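小物の仕分け・収納作業に関する調査 参加者募集要項

一般財団法人ゼルノ生活用品研究所(Zerno)
収納調査室

募集の趣旨

当研究所収納調査室では、家庭および小規模な事業所における小物の置き方、まとめ方、取り出し方を継続して調べております。今年度は「マンスカ(Manska)計画」の一環として、机の上に広げた日用の小物を箱やトレーに分けて収める作業に参加いただける方を、一般から募集いたします。

小物の収納に関する従来の資料は、戸棚や引き出しの容量、棚板の間隔といった、家具の側から見たものが中心でした。一方、日々の片づけで手間がかかるのは、机に出したままになった細かな品を、どの容器に、どの向きで、どの順に入れるかという判断の部分です。当調査室が一月に行った予備調査でも、同じ品と同じ容器をお渡ししたにもかかわらず、入れ方は参加者ごとに大きく異なりました。丸みのあるケース類を一つの箱に寄せて積む方、品の種類を問わず手前から順に入れる方、容器を先に並べ替えてから作業に入る方などがあり、年齢や職業だけでは説明がつきませんでした。

今回の募集では参加者の数を増やし、こうした違いがどのような条件で生じるかを確かめます。収納や整理に関する知識、資格は必要ありません。片づけが得意でないとお感じの方の応募も歓迎いたします。

調査の内容

作業は、オルトナー(Ortner)館内の調査室で、机に向かって行っていただきます。机の天板は淡いクリーム色で、その上に品物と容器を並べた状態から始めます。使用する品物は、チューブ容器、小型の紙箱、布製のポーチ、イヤホンの充電ケースなど、日常生活で手にする機会の多いものです。容器には、上部の開いたプラスチック製の収納箱と浅型のトレーを用います。

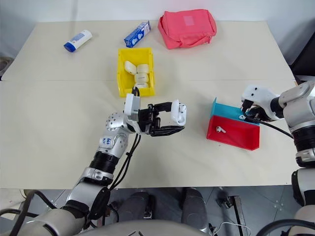
作業は、次の三つの課題に分かれています。課題の順序は参加者ごとに異なり、当日、係員がお知らせします。

課題一 寄せ集め
机の上に散らした品物のうち、係員の指定する種類だけを一つの収納箱に集めます。指定のない品物は机に残してください。箱の中での向きや重ね方は自由です。集め終えたと判断した時点で手を止め、その旨を係員にお伝えください。

課題二 入れ替え
収納箱に入った品物を、別のトレーに移します。品物を一つずつ移しても、いくつかまとめて移しても差し支えありません。ただし、容器を傾けて中身をあけることはご遠慮ください。品物を落とした場合は、そのまま作業を続け、終了後に係員へお申し出ください。

課題三 自由収納
机の上のすべての品物を、用意された容器に自由に収めます。使わない容器があっても構いません。容器を重ねることも認めます。作業の後、どのような考えでその収め方にしたかを、短い面談で伺います。面談では、ご自宅や職場で普段どのような容器をお使いかについてもお尋ねします。

課題の出来ばえに優劣はつけません。作業の速さを競うものでもなく、制限時間は設けておりません。予備調査では、途中で考え込んで手が止まったことを気にされる方が少なくありませんでしたが、その時間も調査にとって必要な記録です。普段どおりの調子でお取り組みください。

品物および容器について

課題に用いる品物は、大きさと形、手触りの異なるものを組み合わせています。角のある紙箱と丸みのあるケースでは箱の中での落ち着き方が違い、布製のポーチは押せば形が変わります。チューブ容器は横に寝かせるか立てるかによって、占める場所が大きく変わります。こうした性質の違いが入れ方の判断に与える影響を見るため、品物の組み合わせは回ごとに変更いたします。

容器は、色によって種類を見分けられるようにしています。収納箱は黄色、トレーは水色と赤色です。色は係員が指示を出す際の目印であり、特定の品物をその色の容器に入れるという決まりはありません。色の見分けに不安のある方には、容器に文字の札を付けて対応いたしますので、応募の際にお申し出ください。

回によっては、天板の上に薄い敷物を広げて作業を行います。敷物の有無によって品物の滑り方や置いたときの音が変わることから、両方の条件で記録を取るものです。敷物に多少のしわが寄っても、直していただく必要はありません。気になる場合は直してくださって結構です。

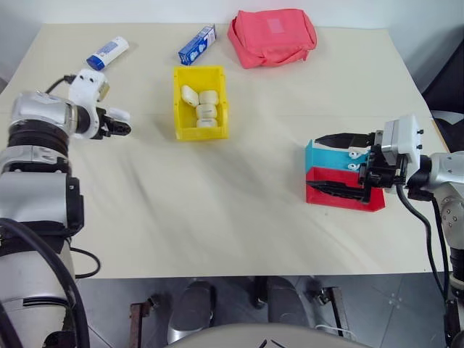
黄色の収納箱と、重ねた水色・赤色のトレー

品物と容器は当研究所で用意いたします。参加者ご自身の持ち物を課題に使うことはありません。作業中は机の上に私物を置かないようお願いいたします。

募集人員
100名

応募が募集人員を超えた場合は、年齢および世帯の構成に偏りが生じないよう調整のうえ、抽選により決定します。応募の先後は選考に影響しません。

応募の条件

次の各項のすべてに該当する方を対象とします。

一 応募の時点で満十八歳以上であること。
二 椅子に座り、机の上で手を使う作業を続けて行えること。利き手は問いません。片手での参加も可能です。
三 日本語による口頭の説明および書面の内容を理解できること。手話通訳または筆談を希望される方は、応募の際にお知らせください。
四 調査の記録について、後に述べる取り扱いに同意いただけること。
五 当研究所の役職員およびその同居の家族でないこと。

一月の予備調査に参加された方も応募いただけます。その場合は応募用紙の所定の欄に印を付けてください。品物の組み合わせが重ならないよう、こちらで調整いたします。

収納用品の製造、販売に携わっている方も応募いただけますが、集計の際に区分を設けますので、職業欄にその旨をご記入ください。

日程と所要時間

調査は全8回に分けて行います。お一人に参加いただくのは、このうち一回です。各回とも午前の部と午後の部があり、所要時間は受付から面談の終了まで、おおむね半日を見込んでいます。途中に休憩を挟みます。

調査に先立ち、2024年3月2日(土)の午後に説明会を開催します。説明会では、課題の概要、記録の取り扱い、謝礼の受け取り方法についてご案内し、質問をお受けします。出席は任意であり、欠席された場合も選考において不利になることはありません。欠席の方には、説明会で配布する資料を郵送いたします。

各回の日時は、参加が決定した方に個別にお知らせします。応募用紙には参加を希望する曜日と時間帯を記入する欄がありますので、可能な範囲で複数お選びください。ご希望に添えない場合は、改めてお電話で相談いたします。

会場

ヴィスホルム(Visholm)地区 オルトナー館 347号室

館の正面玄関を入り、受付で調査に参加する旨をお伝えください。入館証をお渡しします。エレベーターは玄関の右手奥にあります。車椅子を使用される方は、机の高さを調整いたしますので、事前にご連絡ください。

駐車場の数に限りがあります。ご来館には、なるべく公共交通機関をご利用ください。自転車は建物の東側に置くことができます。控室には鍵付きの荷物棚を備えていますが、貴重品の管理は各自でお願いいたします。

謝礼および交通費

参加いただいた方には、当研究所の規程に基づき謝礼をお支払いします。金額は、参加の決定通知に記載いたします。支払いは口座振込とし、参加した月の翌月末までに手続きを行います。

公共交通機関を利用した場合の交通費は、往復700円を上限として実費を支給します。当日、受付にて利用区間を申告してください。領収書の提出は必要ありません。説明会のみの出席については、謝礼および交通費の支給はありません。

体調その他の理由により課題の途中で終了された場合にも、謝礼は全額をお支払いします。

当日のお願い

一 袖口の広い衣服は、品物や容器に引っかかることがあります。袖をまとめられる服装でお越しください。
二 指輪、腕時計、ブレスレット等は、作業の前に外していただきます。外すことが難しい場合は係員にご相談ください。
三 ハンドクリーム等は、作業の直前にはお使いにならないでください。手を洗う場所は控室の隣にあります。
四 調査室内での飲食はできません。飲み物は控室でお取りください。
五 課題の内容および収め方について、同じ回の参加者どうしで話し合うことは、面談が終わるまでお控えください。
六 調査室内での撮影および録音はご遠慮ください。

眼鏡や補聴器は普段のとおりお使いください。手や指にけがをされている方は、無理をなさらず、日程の変更をお申し出ください。変更は前日の正午まで受け付けます。当日の朝に体調がすぐれない場合は、電話でご一報いただければ、可能な限り別の回にご案内します。

記録と個人情報の取り扱い

調査では、作業中の机の上の様子を映像および静止画で記録し、面談の内容を録音します。映像は品物と容器、参加者の手元の動きを対象とするもので、顔の記録を目的とするものではありません。顔が映った場合は、分析の前にその部分を処理いたします。

記録には受付番号を付し、氏名とは別に保管します。氏名と受付番号の対応表は収納調査室の責任者が管理し、謝礼の支払いが完了した後、所定の期間を経て廃棄します。応募用紙に記入された住所、電話番号等は、選考、連絡および支払いの目的以外には使用しません。選に漏れた方の応募用紙は、選考の終了後に裁断のうえ処分します。

分析の結果は、個人が特定されない形で報告書にまとめ、当研究所の資料室で公開します。報告書に手元の静止画を掲載する場合は、該当する方に改めて書面で承諾を求めます。承諾いただけない場合、その静止画は使用しません。承諾の有無によって謝礼の額が変わることはありません。

参加への同意は、調査の前後を問わず撤回することができます。撤回の申し出があった場合は、その方の記録を分析の対象から除きます。ただし、報告書の公開後は、集計済みの数値から個別の記録を取り除くことができませんので、あらかじめご了承ください。

応募の方法

所定の応募用紙に必要事項を記入し、郵送または持参により提出してください。応募用紙は、オルトナー館の受付で配布しています。郵送を希望される方は、返信用の封筒に宛先を明記し、切手を貼って収納調査室までお送りください。

応募用紙の記入事項は次のとおりです。

氏名およびふりがな
生年月日
住所
日中に連絡の取れる電話番号
職業
同居する家族の人数
利き手
参加を希望する曜日と時間帯
説明会への出席の希望
配慮を必要とする事項
普段の片づけで困っていること(任意)

末尾の任意欄は、面談の質問を準備する際の参考といたします。短い記入でも空欄でも差し支えありません。同じ世帯から複数の方が応募される場合は、お一人につき一枚をご提出ください。なお、世帯の中でお一人のみ参加となることがあります。

選考結果は、説明会の終了後、応募されたすべての方に郵便でお知らせします。参加が決定した方には、日時、持ち物、同意書の用紙を同封いたします。同意書は内容をよくお読みのうえ、署名して当日お持ちください。記載内容に不明な点がある場合は、署名をせずにお持ちいただき、受付で説明を受けてください。

よくお寄せいただくお問い合わせ

家族や友人の付き添いについて
控室までの付き添いが可能です。介助を必要とする方については、調査室への同室を認めますので、事前にご相談ください。

子どもの同伴について
控室に保育の設備がないため、お子様のみを控室でお待たせすることはできません。

左利きの場合の対応について
品物と容器の初めの配置は、利き手にかかわらず同じとします。作業中に容器の位置を動かすことは自由です。

品物の持ち帰りについて
課題に用いた品物は次の回でも使用しますので、お渡しすることはできません。

途中休憩の追加について
所定の休憩のほか、課題と課題の間であればいつでも休憩を取ることができます。係員にお声がけください。

作業の結果の通知について
個別の結果通知や評価は行いません。報告書の公開に際してお知らせを希望される方は、当日、受付で名簿にご記入ください。

実施体制

調査の実施責任者は、収納調査室長のドゥック・ヴオン(Đức Vương)が務めます。応募の受付、日程の調整および当日の案内は、同室のフォン・ザップ(Phong Giáp)が担当いたします。記録の取り扱いに関する申し出および同意の撤回は、実施責任者宛てに書面でお送りください。

お問い合わせおよび応募用紙の提出先

一般財団法人ゼルノ生活用品研究所 収納調査室
ヴィスホルム地区 オルトナー館 347号室
担当 フォン・ザップ
受付時間 平日の午前九時から午後五時まで(正午から午後一時までを除く)

封筒の表に「マンスカ計画 参加応募」と朱書きしてください。提出された応募用紙は返却いたしません。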